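How a spectacle lens gets made

Your eye works by bending light. At the front there is a clear, curved part called the cornea. Behind it sits the lens. Together they bend light so that it meets on the retina, a thin layer at the back of the eye.

In some eyes the light meets too early or too late, and things look blurred. A spectacle lens bends the light a little before it enters the eye, which puts the meeting point in the right place.

Step 1: The eye test
An optician measures how much bending is needed. The unit is called the dioptre. A lens of 2 dioptres bends light more strongly than a lens of 1 dioptre. A minus sign means the lens is for short sight. A plus sign means it is for long sight.

Step 2: Sending the order
The numbers go to a lens laboratory over a computer network. The Seppälä laboratory receives up to 300 orders a day. Each order carries the strength of both lenses, the shape of the spectacle frame and the distance between the pupils.
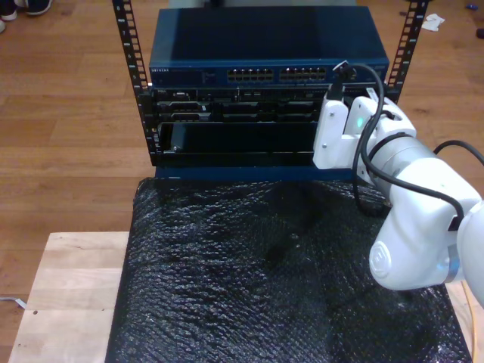
A network switch passes messages between computers.

Step 3: Choosing a blank
A blank is a thick, round piece of clear plastic. The front is already curved and smooth. The back will be cut. Aatos Räsänen looks after the blanks at Seppälä, where there are 625 trays of them - sorted by curve and by type of plastic.

Step 4: Cutting the back
The blank is fixed to a small holder and spun. A cutting tool moves in and out as the blank turns and shaves off very thin layers. The computer works out the path of the tool from the numbers in the order.

Step 5: Polishing
After cutting, the surface has tiny grooves that scatter light. A soft pad and a polishing liquid rub them away. The liquid contains a very fine powder.

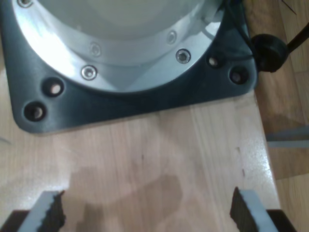
Step 6: Coating
Plastic scratches easily, so a hard layer is added and set with heat. A second coating cuts down reflections. It is made of several layers, each much thinner than a hair.

Step 7: Edging and checking
The round lens is cut to the shape of the spectacle frame. Kauko Hämäläinen then measures it with a focimeter, a machine that reads the strength of a lens. If the reading does not match the order, a new lens is made.

Words to know
Blank - the piece of plastic a lens is cut from
Dioptre - the unit for the strength of a lens
Retina - the layer at the back of the eye that senses light

Page last checked: 22/01/2020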